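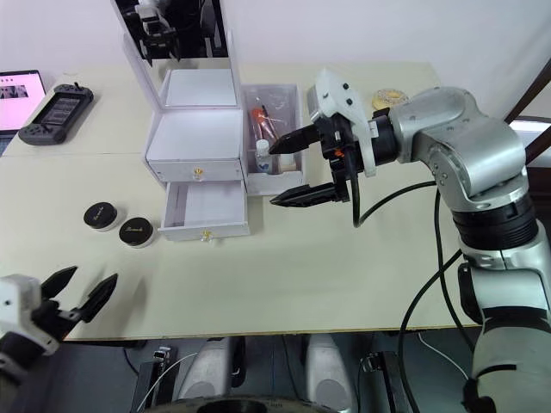

Setting Up a Shared Tabletop for Two-Arm Work: House Rules and How to Follow Them

Posted Apr 18, 2019 by Miloslav Šťastný

These are the rules we use at Zorkeck for any table where two arms work on small household objects. They apply to teleoperated runs and to playback. They don't replace the risk assessment for your cell or the manual for your arm. If the manual is stricter than this page, follow the manual.

Before you power anything

Read the task card first. It lists every object that belongs on the table and the state each one starts in. A drawer is either "closed" or "open to the stop." We don't use "partly open" on a card, as two operators will set it two different ways.

Walk the cables. Each gripper cable needs a slack loop at the wrist big enough for full rotation, and it should follow the arm down from there. Turn the wrist by hand to both limits with the brakes released, if your arm allows it. If the loop tightens or catches on a finger, re-route it now. Anything that crosses the floor under the table goes behind the base, clear of where you stand.

Check the fingers. Look for a loose tip or a housing screw that has backed out. Tighten with the hand driver only. The screws go into plastic and the power driver will strip them.

Laying out the objects

1. Place the largest item first, usually a cabinet or a rack. Put it where one arm can reach it without crossing the center line.

2. If it has drawers, pull each one all the way out and push it back in. A drawer that sticks will drag the whole cabinet when a gripper pulls on the knob. Fix it or swap the cabinet.

3. Put small upright things such as tubes and bottles inside an open box. A loose tube rolls, and people reach for rolling things without thinking. That is how most of our stop-button presses happen.

4. Jars go down with their lids on. Check that each lid is seated before the run.

5. Leave a clear strip along the front edge for both grippers to rest over.

Mirrors and clear plastic

Both are allowed, but write them on the card. A mirror can show the arm to its own cameras, and depth readings through a clear box are not to be trusted. For these objects, set the approach height by eye during a slow pass and save it. Ľubomír Říha keeps the saved heights for the Ayala tables in the Gruvosis folder, listed by object number. The mirror cabinet is 58 and the clear box is 435.

Laptops and hand controllers

Keep them at the far corner, outside the marked reach of both arms. A controller lying on the table must be switched off or locked. If you need to pick it up, stop both arms first. Reaching over a paused arm is not allowed — "paused" still means powered.

Starting the run

Open both grippers fully and move them to the rest pose. Say "arms live" out loud before enabling. One person holds the stop button and does nothing else. The other person drives.

Run the first pass at the reduced speed setting. Watch the elbow as well as the fingers, especially on the arm nearer the wall or window. New operators tend to stare at the object and miss the elbow swinging wide.

If an object falls over, stop, disable both arms, and reset it by hand. Don't try to stand it up with the gripper unless that is the task.

After the run

Return both arms to rest, disable them, and wait for the brakes to click before you touch the table. Put the objects back in their starting state, even if you are the last person on the shift. Log the run number and any contact with the table surface, however light.

Grippers come off for inspection every 1000 cycles. Since September we keep 2 spares on the shelf under the Grerkura label, so there is no reason to run past the limit. Sign one out and put the old one in the bin marked "check."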